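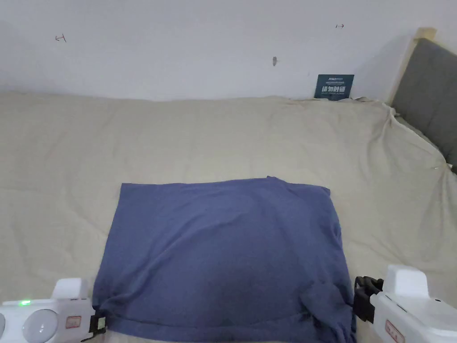
Item 1. Gripper purchase for the garment-folding work. Narayanan Kaimal tabled the revised request for hand-held gripper pairs. The request is for 2 additional pairs at $2,750 per pair, total $5,500, charged to the equipment line and not to consumables. Freight is quoted separately under Item 3. Mbali Ntuli asked whether both units of a pair had to be replaced together when one failed. Narayanan said they did not, provided the labels on the housings were recorded in the asset register when the pair was issued. The labels are red and white, fixed to the white body of each unit, and at present the register lists pairs only. The T-shirt task is worked with a unit at each lower corner of the garment, so a single failed unit stops the station. The meeting accepted that a spare of each hand should be held on the shelf.

Decision: purchase of 2 pairs approved, subject to Item 3.
Action: Tumelo Radebe to amend the asset register so that left and right units are entered on separate lines.

Item 2. Supplier comparison. Quotes were received from Casomov and Fourie. Hukton declined to quote on fewer than a full carton. Both quotes cover the same scope: gripper pair, charger, cable set and carry case.

Casomov: warranty 18 months, parts and labour, return to depot. Jaw assemblies can be ordered as a separate part.
Fourie: warranty 12 months, parts only. Jaw assemblies are supplied only with the complete housing.

Prices were the same after the Fourie discount. Bheki Tshabalala noted that the jaw is the part most exposed to wear in fabric handling, and that buying a complete housing to replace a jaw would cancel any saving within the first year. Nobuhle Oosthuizen asked for the colour of the indicator light to be confirmed in writing for each operating state, as operators had been given two different versions of the start-up sheet. Narayanan agreed to put the question to the supplier.

Decision: Casomov preferred.
Action: Narayanan Kaimal to obtain written confirmation of indicator states and circulate one start-up sheet. The older sheets are to be withdrawn.

Item 3. Freight, spares and storage. Freight from the Casomov depot is $85, flat rate, tracked. Mbali confirmed that this can be met from the existing courier allowance. Spare jaw screws are not included in either quote. Pinching and lifting cloth loads the fingers unevenly, and Bheki wants the pivot screws checked at each monthly service. The hex keys now in the drawer are a mixed lot, and some are rounded off.
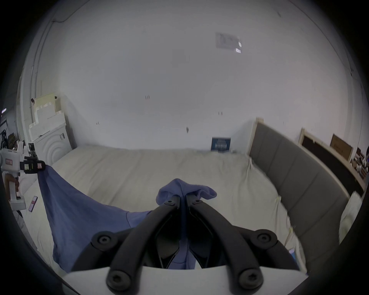
Nobuhle asked that a labelled key set be kept with each carry case and signed out with it. Tumelo pointed out that the cases as quoted have no slot for a key set. Narayanan will ask whether the foam insert can be cut to suit, failing which a zip pouch will do.

Storage remains at Adthorpe. The cabinet there locks but has no power inside, so charging is done on the bench and the units are put away afterwards. Mbali does not support spending on a powered cabinet this year. Carried over.

Decision: freight approved. One hex key set per case to be bought from consumables.
Action: Bheki Tshabalala to write up the monthly screw check on a single page.

Item 4. Garment stock. Tumelo reported that the cotton T-shirts are holding up but the collars have stretched on the older ones. The meeting discussed buying new garments in the same sizes. Nobuhle would prefer a mix of fabric weights, as a folding routine planned around one weight does not tell us much about the others. No costing was available. Deferred until Tumelo has prices.

Item 5. Timing. The order has to be placed before the end of March to fall within the current budget. Mbali needs the signed quote and the amended register before she can raise the purchase order. Acceptance checks on arrival will be done by Bheki and Narayanan, one pair at a time, with the second pair left sealed until the first has passed.

Item 6. Other business. Bheki asked for the bench at Adthorpe to be cleared of old chargers. Agreed. Any charger without a matching unit in the register goes to e-waste.

Meeting closed at 3:40 p.m. Minutes taken by Nobuhle Oosthuizen.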